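Placing Small Vials in a Rack with a Gripper Arm
Project report, Automation Workshop course
Author: Sándor Simon
Submitted 10/5/22

Summary

In this project I assembled and programmed an arm which takes a small transparent vial from a holder and puts it into a test tube rack. The work was done in the Szénási shared workshop, on the bench near the back wall, which our course can use in the evenings. The control program is called Ditidby. The goal was that the arm can place a vial with liquid inside without spilling and without touching the edges of the hole. At the end, 11 of the last 12 placements succeeded. The report explains the setup, the calibration, the mistakes I made, and what I would change.

1. Why I chose this task

My first proposal was an arm that sorts screws. My supervisor said that sorting screws is mostly a vision problem and that I would not learn much about motion from it. She asked me to find a task where the position must be exact but the object is light. I used to help in a school chemistry room, and there we spent a lot of time moving tubes from one rack to another. So the task came from this memory.

The vial is a difficult object for a beginner. It is transparent, the bottom is round, and it does not stand alone on a table. If the arm releases it in the wrong place, it will fall over. For this reason I used only clean water during the whole project. I think this was a good decision, and I recommend it to the next student.

2. Equipment

The arm was bought second-hand by the workshop. It is sold under the name Vorkton and has a white gripper with plastic fingers. The documentation which came with it is short and some pages describe an older version. I lost two evenings because the joint limits in the manual were different from the real ones.

The small camera is fixed at the wrist and looks down past the gripper. I placed it there because a camera on a stand always had the arm between itself and the target. From the wrist the view moves together with the tool, and this makes the calculation of the offset easier.

The power supply and the clamps for the table come from Casport. The power supply had no problems. The clamps are strong, but they have a narrow mouth, so I had to put the arm base on a thinner board.

The rack is clear acrylic, with round holes in a top plate and a second plate with holes below. The table is covered with a dark surface. Before, I worked directly on the light bench top, and the camera could hardly see where the acrylic ended.

The total cost which I paid by myself was 52 dollars, mainly for the board, cable, and a spare set of finger pads. The arm and the rack belong to the workshop.

3. Coordinates and calibration

I used three coordinate systems: the base of the arm, the camera, and the rack. The rack system has its zero point in the center of one corner hole. From there each hole has a row number and a column number, and the program calculates its position from the distance between hole centers.

At first I measured this distance with a ruler between two neighboring holes. This was a mistake. A small error in one distance becomes bigger with each column, and at the far end of the rack the vial came down on the plate between two holes. Later I measured the distance from the first hole to the last one in the row and divided it. After that the far end was as good as the near end.

The rack does not need to be parallel to the arm. The program finds two edges of the top plate and calculates the angle. I tested it with the rack turned in several directions, also diagonal, and the angle was usually correct. When it was wrong, the reason was always the same: the program took an edge of the lower plate for an edge of the upper one. In a transparent rack both plates are visible at the same time, and their holes overlap in the picture.

To reduce this problem I did three changes. I lowered the exposure of the camera, so only the bright cut edges remain. I moved the lamp to shine from above. And I added a rule in Ditidby that the height of the found edge must agree with the known height of the top plate, otherwise the program stops and asks for a new picture.

4. The motion

One placement has these steps:

Move above the vial holder and open the fingers.
Go down slowly, close the fingers, wait half a second.
Lift straight up.
Move to the side until the vial is near the rack, keeping it vertical.
Stop and take a picture with the wrist camera.
Correct the position and move above the selected hole.
Go down, open the fingers, go up.

The stop before the rack was not in the first version. In the first version the arm went directly to the hole in one motion, and the liquid was moving so much that the water surface could not be used for anything. With the stop, the program waits until the surface is calm. It also gives me time to press the stop button if I see that something is wrong. I pressed it often in the first weeks of September.

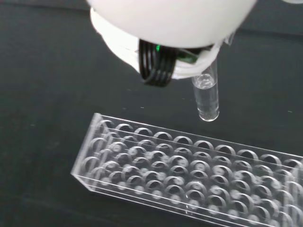
Figure 1. Vial held in the gripper beyond the back edge of the acrylic rack, wrist camera view.

The bottom tip must be higher than the top plate before the arm is allowed to move over the rack. I call this the safe height. In the program it is one constant, and for a long time it was too small. I had calculated it from the length of the vial but I forgot that the fingers do not always take the vial at the same place. If they close a little higher on the vial, the tip hangs lower. Two times the tip touched the side of the rack and pushed it. After this I added a margin, and the rack was not pushed again.

The closing force was the other hard part. With too much force the vial turned a little in the fingers and was no longer vertical. With too little force it slipped down during the lift. I changed the force value in small steps and wrote each result in my notebook. The final value is 312 in the units of the motor controller. I could not convert this to newtons because the manual does not give the factor, and I did not have a force sensor.

5. Software

Ditidby is written in Python and has 2733 lines together with the tests. It is more than I planned. Approximately a third of it is only for reading the camera and for saving the log. If I began again, I would use an existing library for the log.

The program has a simple text window where the user types the row and the column. There is also a mode which fills the rack in order, but I used it only with empty vials. I did not want to leave the arm working with water for a long time while the electronics are on the same bench.

Every placement is stored with the picture from step five, the calculated correction, and a note which I type by hand. The handwritten notebook and these notes do not always agree. When they were different, I used the notebook.

6. Results

I made the final test after all values were fixed and did not change the program during it. There were 12 placements with filled vials in different holes, chosen before the test. In 11 of them the vial went in without touching and no water came out. In the remaining one the vial touched the edge of the hole and stayed leaning. I removed it by hand.

I looked at the saved picture of the bad placement. The correction was calculated from a wrong edge, as described in section 3, but the height rule did not catch it because the lower plate was seen under a small angle and the difference was inside the tolerance. I could make the tolerance smaller, but then the program would stop too often in good cases. I did not find a value which is good for both.

The time for one placement is long. A person does it much faster. I did not try to make it faster because speed was not a part of the task.

7. Problems not solved

The program does not know if a hole is already occupied. It only remembers what it did itself. If somebody puts a vial in the rack by hand, the arm will try to put a second one in the same place. I have started a check which compares the brightness in the center of the hole, but a transparent vial changes the brightness very little.

The program also cannot see if the vial is full or how full. In many pictures the water surface makes a bright ring and it would be possible to find it. I tested this with a few saved pictures and it worked in some of them. It is not included in the submitted version.

The cable of the camera is too stiff. When the wrist turns far to the left, the cable pulls on the camera holder and the calibration becomes slightly wrong. For the final test I used only positions where the cable is free.

8. What I learned

Before this project I believed that most of the work would be programming. In reality I spent more evenings with the lamp, the clamps, and the table surface. I also learned to write down values immediately. Twice I had a good setting and could not find it the next day.

For the next student who uses this bench: please measure the joint limits yourself, do not take them from the manual. The calibration file in the project folder is valid only for the present camera holder. If you loosen the screws of the holder, you must calibrate again, which takes about one hour. The spare finger pads are in the drawer under the bench, in the bag with my name.

Thanks to my supervisor for the comments on the first draft, and to the people at the workshop who let me keep the bench two weeks longer than my reservation.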